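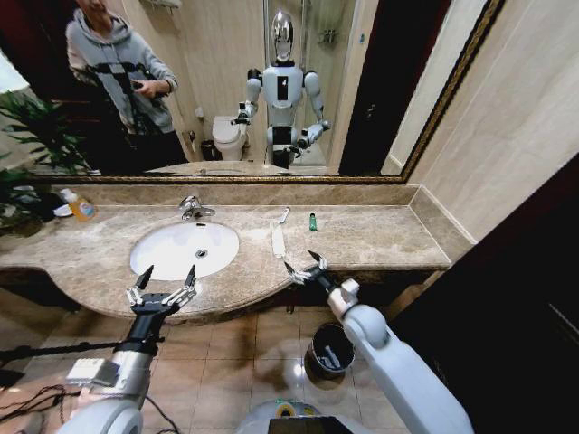

Minutes of the Tisdale Community Choir and Singers' Club, 19 April 2019

I took the minutes again, so please bear with my spelling. We had a good turnout and started late on account of the kettle.

Last minutes: agreed, once I'd corrected the bit where I'd put the altos down as absent. Sorry, altos!

Money: we have £1,906 in the bank, after paying Patex for the hire of the speakers. I thought that was rather healthy and said so.

Summer concert: Flastville have offered us their hall, which seats over 300. Most of us were keen - a few felt we'd rattle around in it. We voted to take it. The first half will be folk songs and the second half film tunes, with two solo spots (auditions at the next rehearsal).
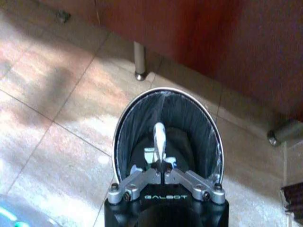
Do we have to learn the whole programme by heart? Only the film tunes, and folders are fine for the rest.

Recording: I've had a reply from Rugemalira studio and they can fit us in come December. They'd want 40 minutes of music, so we're a bit short. More practice needed, me included.

Any other business: new scarves, put off till next time - we couldn't agree on the green.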